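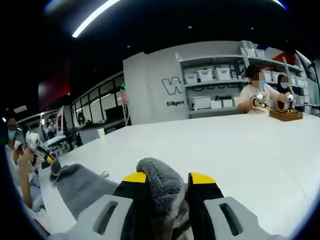 Why does a towel soak up water?

A towel is a cloth made for drying things. Look closely at one at home and you will often find lots of tiny loops standing up from the surface. The loops are made of thread, and the cloth is called terry.

A plain flat cloth, such as a bed sheet, only has its front and back to touch the water with. Loops give a towel much more thread in the same space. Water creeps into the small gaps between the threads and stays there. Scientists call this capillary action.

Cotton is a good thread for towels. It comes from a plant, and each fibre can hold water inside it as well as on the outside.

Try it yourself

You will need a towel, an old T-shirt, a tray and a measuring jug.

1. Pour 200 ml of water into the tray.
2. Lay the T-shirt in the water and count to 11.
3. Lift it out, let it drip over the tray, then pour what is left back into the jug. Write down the number.
4. Do the same again with the towel and fresh water.

Which cloth left less water behind?

Looking after towels

Hang a towel up after you use it. A towel left in a heap dries slowly in the folds and can start to smell. Shake it before you hang it, so the loops stand up again.

Words to know

Fibre: a very thin strand
Absorb: to soak up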